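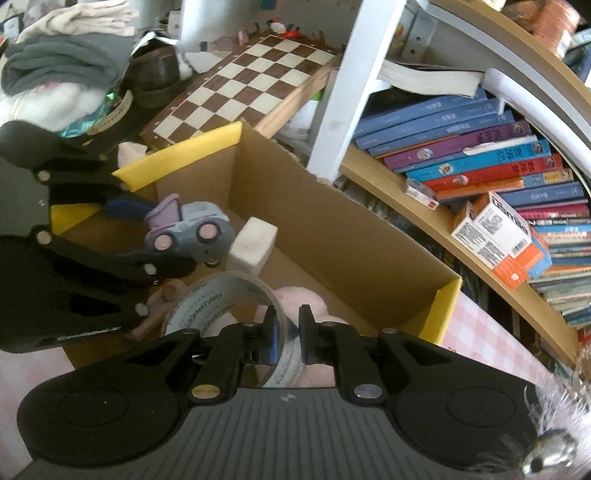 Attachment 1 – packing station, mixed toy box with the tape roll held over it

Ticket: Tape roll being set down in the box with the goods
Site: Dutby returns and gifts packing room
Raised by: Guilan Dai
Picked up by: Weidong Xu, Zeltgate support
Opened: 30/12/2019
Status: Closed, with one follow-up left open

Original message from Guilan Dai

Hello Weidong, and I hope you managed a bit of a rest over the holiday. I'm sorry to land this on you so soon, but I'd sooner write it all down while it's fresh than try to remember it on the phone.

We've been running the two-gripper packing job on mixed boxes, the ones where every item is a different shape and somebody used to stand there turning things round until the flaps would close. Mostly it has gone very nicely. The trouble is the tape. When the job moves on from "fill" to "close", one gripper picks up the tape roll and the other is meant to stay clear. What we're getting instead, on some boxes, is the tape gripper coming in over the open box while the other one goes back to an item that is already packed. Then the job stops and waits, and if you press Resume it lets go of the tape where it is, so the roll ends up in the box with the customer's things.

I've attached a picture. You'll see the toy truck, the white foam cube and the pink plush, with the clear tape pinched in the fingers and the other gripper right up beside the truck. It's that sort of box every time: something hard, something soft, something small in a corner. Plain boxes of books go through without a murmur.

On the last shift it happened on 2 boxes out of 35. I know that doesn't sound like much, but one of them was taped up by hand afterwards with our tape still inside, and we only found out when Wan at the next bench went looking for it.

Reply from Weidong Xu

Hello Guilan, thank you for such a full note, it saves me asking half my usual questions. Could you tell me three things, please:

Which packing profile is showing on the panel, Standard or Gift?
Does the job stop before or after the "contents settled" message?
Is anyone reaching in to tidy the box between fill and close?

In the meantime please don't press Resume when it stops like that. Press Hold, take the roll from the fingers once the light has gone steady, and then choose Restart Close. It's slower, I'm afraid, but the roll will stay out of the box.

Guilan Dai

It's on Gift. It stops before the settled message, so we never see that one at all.

As for the tidying – yes, and I think I ought to explain, as it isn't anyone being careless. Before the grippers came, packing a gift box was the part of the job people took a bit of pride in. You'd turn the truck so it faced the right way and tuck the plush in so it didn't look squashed. Now the team spend far more of their time checking orders and dealing with the odd ones, and I'll say freely that our wrists and backs are better for it, mine included. But when a box goes by with something sitting crooked, it's very hard not to put your hand in and straighten it. Two of us do it without thinking. I'm one of them.

Weidong Xu

That's a great help, and please don't feel told off. I've been through the log and it matches what you say. On Gift, the job keeps a note of where it left each item. If something has moved by the time it wants to close, it sends the free gripper back to check it, and on your version it doesn't wait for the tape gripper to back away first. That second part is our fault and nothing to do with your team.

What I've changed from here:

Gift profile now puts the tape roll back on its stand before any re-check.
Resume is greyed out whenever a gripper is holding tape.
There's a new pause of 21 seconds between fill and close, with its own message, "Box open for you". Anyone can straighten things during the pause, and the job takes a fresh look afterwards.

You'll need to restart the panel once for all this to show up. Please let me know how the pause feels in practice, it can be made shorter.

Guilan Dai

Restarted, and we've had a full shift on it now with no tape in any of the boxes. Thank you! The pause has gone down very well, better than I expected if I'm truthful. Wan asked for it to be kept even if you find some cleverer fix later on, and I'd second that. It does hold the line up a little when there's a run of gift orders, but I've squared that with the office and they're content to leave it until March and look at the numbers then.

One small thing for your list. The message disappears too quickly to read from the far bench, so could it stay up for the whole pause?

Weidong Xu

Lovely to hear. I've logged the message timing under the Ullitz panel update and will leave that part open. The tape fault itself I'm closing. If the roll turns up in a box again, please reply on this same ticket so the log stays together.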